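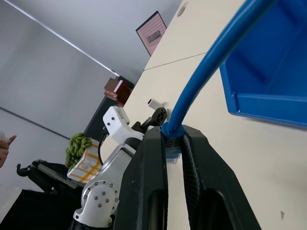 Our project asked why the Wi-Fi in the Llewellyn residence hall fails every evening at 8, and whether the students complaining about it were right to blame each other. Shewit Weldu wrote the survey and Ramiro Soler knocked on doors until people filled it in. We got 195 replies, several of them polite. The building also has wall jacks that take an ordinary network cable, the kind with a clear plastic connector and tiny gold contacts, and most residents told us they had never tried one. One believed the jack was for a phone. Another had hung a calendar over it.

We ran a speed test in the second-floor lounge every evening in April. Hamdia Birhane kept the log. Over wireless, the median at 8 p.m. was 4 megabits per second, a pace at which a lecture video becomes a slide show with opinions. On the wall jack in the same room, at the same hour, the median was 314. The best single reading, 585, came at 5 in the morning and cost Hamdia a chemistry quiz.

Our first theory was that one floor was hogging everything. The third floor had been accused by all the other floors, and was a little disappointed to be cleared. Slowdowns hit every floor within minutes of each other, so we now suspect crowded channels. We could not confirm this without access to the hall's equipment, and our request for that is still open.

Our adviser, Berhanu Kassa, asked us to note that one lounge is a small sample. It is. The other lounge was locked.

Contact: Llewellyn Hall Network Project | Back to top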